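Namari handheld grippers and the Rurnico training method: a review

The promise is familiar. You hold a pair of grippers, do a job by hand, and the recordings teach a robot to do the same job later. No arm to drive, no long set-up. Rurnico's paper says this gives cleaner training data than steering a robot from a distance, and Namari will sell you the kit to try it. I have my doubts about both.

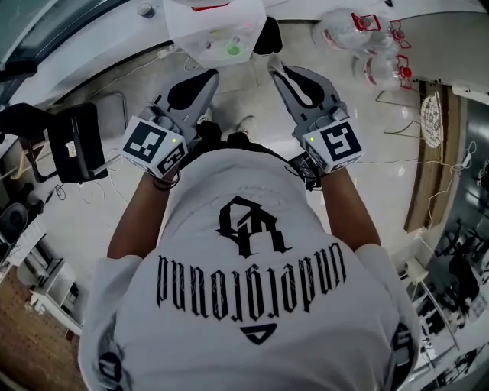
The pair in use, one in each hand, with the marker cubes by the handles.

Start with the hardware, the better half of the deal. The fingers are simple and the black pads are a sensible choice. I am less keen on the printed markers. Any system that finds your hands by spotting a pattern needs a clear view of that pattern, and people turn their wrists. The paper gives this two sentences. Noemi Orlandini, who ran our trial, threw out 19 of 162 recordings for lost tracking, and she was being kind to a few of the others.

Then there are the cables. Namari's sales page talks about freedom of movement, and after 14 minutes my forearms had a different view.

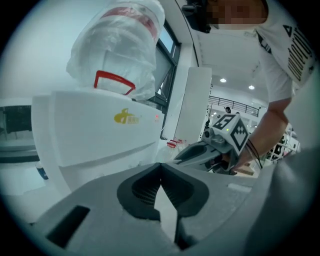
View from one gripper, with the other held on the right. Note the ridged finger pads.

The method itself is harder to judge. Rurnico reports that a robot trained this way beat one trained by remote control on 3 tasks. Fine, but all of them were pick-and-place jobs on a tidy table, and the same people collected both sets of data. Were they simply better at one than the other? Rebecca Fontana put that to the authors in August and got a polite reply with no numbers in it.

I'd also like to see what happens when the person recording is new to it. My own early attempts were jerky and I wouldn't want a machine copying them.

Worth borrowing if your lab already has someone who can clean up the data. I would wait for a second group to repeat the result before paying for a set.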